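Newsletter, May 9, 2020

Email subject lines, or how I learned to stop shouting

Hello again everyone, and a big welcome to the new people who joined after the Pestport webinar (there were more of you than I had mugs for, so please be patient with the post!).

I want to talk about subject lines this time, as I've had the same conversation with three different clients in a fortnight and I might as well write it down. You spend two days on the email. You fuss over the photo of the product, you get your cousin to check the spelling, you move the button left and then right again. Then you type "SPRING NEWS!!!" in the subject box in four seconds flat and press send. I've done it myself, more than once, and with my own name at the top.

Botond Katona runs a small kitchenware shop online called Cusine (yes, spelt like that, and yes, he knows) and he let me have a go at his list. He has 1203 subscribers, and most of them bought one thing a while back and then went quiet. His last few emails had all been called "Newsletter from Cusine" with a number after it. I can see why, it's tidy, but would you open number 14 if you hadn't opened number 13?

So we split the list. Half of them got the usual title and the other half got "The pan I'd keep if I could only keep one". Same email inside, same hour of the morning. The second one was opened by nearly twice as many people, and he had replies too, real ones, from people telling him which pan they'd keep. One lady wrote him a whole page about her grandmother's stockpot. You can't buy that sort of thing, and he's already pinched half of it (with her blessing) for his next email.

Now, I don't want you all rushing off to write mysterious subject lines about pans. Tímea Magyar tried something similar for her bookkeeping business, Magyar, and the clever one flopped. Her readers wanted to know when the forms were due. "Your August deadline and what to send me" beat everything else we tried, and it's about as glamorous as a wet sock. Her people are busy, they trust her, and they scan their inbox for the thing that might cost them money.

What I do now is write the subject line first, before a word of the email. If I can't get it into 60 characters or so, I usually haven't worked out what I'm trying to say yet. Then I send it to my own phone and look at it in among all the other rubbish in there. It's a horrible test and I recommend it. Check the preview text while you're at it, the grey bit after the subject, as plenty of you are still sending out "View this email in your browser" and wasting your second best line.

Go easy on the capitals and the exclamation marks (I know, I know, look who's talking). And if you use people's first names, please check your list. I had an email from a supplier last month that began "Hi FNAME" and I've thought of myself as Fname ever since. 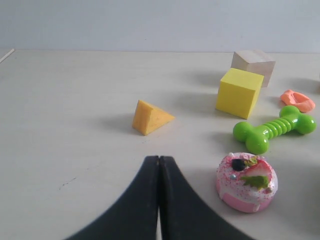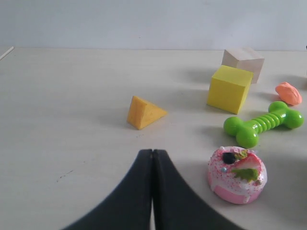
A quick word on tools before I go. Several of you asked which mailing software I use, and I moved to Raledeo over the winter. It does the half-and-half testing without much fiddling, and it's free up to 900 contacts, so if you're just starting out you've got plenty of room. The reports are a bit ugly and the help pages could do with a tidy, but I've stopped swearing at it, which I never managed with the last one.

If you'd like me to look over a subject line, just hit reply and send me your last few, good or bad. I'll pick a couple for the next issue and have a go at rewriting them, with your name left off if you'd prefer. Botond has already sent me another six, so do get in ahead of him!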